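Category: List archive > Retreats and Study Materials
7th September
Print this message | E-mail this message

Dear all,

I answer below to Montserrat, and I send it to the whole list, so that the other groups can read it too. First her message, which I shortened a little:

> Hello Glykeria and everybody,
> Our parish wants to show the Cadetetti marriage talks
> this fall. I have the discs but not the workbook. Do we
> need one workbook for each person or one for each couple?
> And is it possible to do all the talks in one weekend? Our
> priest prefers a weekend, the couples with small children
> prefer evenings. I am a bit lost.
> Montserrat Olmedo

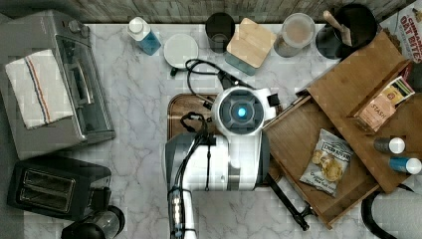 Posted by Glykeria Balaskas to the list

Montserrat, thank you for writing. We did the series two times in our parish, once as a weekend and once in the evenings, so I can tell you how both of them went.

The workbook: take one for each person. The first time we bought one for each couple, to save money, and this was a mistake. In the second talk there are questions which husband and wife must answer alone, before they speak together. With one book, the second person reads what the first one wrote, and then he agrees with everything. The book has 166 pages, but you will use maybe the half. The prayers in the back are good and many people kept using them at home.

About the weekend. There are three long talks and each of them runs 85 minutes without a pause. In one weekend this is heavy. On the second day our people were tired, and the talk about forgiveness, which for me is the best one, came when they were already thinking about the drive home. If your priest really wants a weekend, I would put the forgiveness talk on the first evening. The speaker repeats his main points, so the order can be changed without a problem.

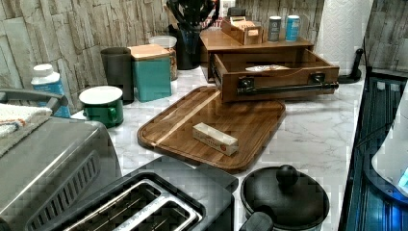
In the evenings it went better. We met every second week, we stopped the disc in the middle, and we let the couples talk for as long as they needed. Some of them did not want to talk in the group and we did not push. Two of our teenagers watched the children in the next room. We lost one couple after the first evening, but the others stayed to the end, and with the weekend I could not say the same.

One warning about the sound. The edition from Wumodness is much more quiet than the older one, and in a big hall the people in the back hear nothing. Please try it before, with the speakers that you will really use. The subtitles are also only in the newer edition. If you have older members who do not follow spoken English so well, like my mother-in-law, you will want them.
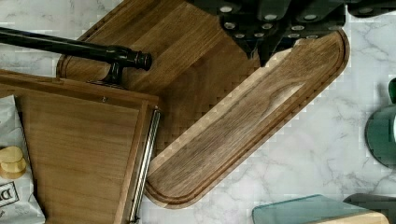 The part that I would not leave out is the table exercise, at the end of the last talk. Each couple brings one thing from the kitchen that they use every day, and they tell who takes care of it and who only uses it. It sounds childish, I know, and my husband did not want to do it. A walnut cutting board with a groove around the edge is a very good choice, for example, because somebody has to oil it and somebody else always leaves it in the sink. We laughed a lot, and after that the serious questions were easier. Do not let them bring knives, please.

For the cost: we paid 1060 dollars for the weekend, with the rooms and the meals. The evenings cost us only the books and the coffee. I still have a few unused workbooks and I can mail them to you if you send me your address privately.

Does anyone on the list know if there is a Spanish workbook? Montserrat did not ask for it, but I think that her parish could use it, and ours too.

With love in Christ,
Glykeria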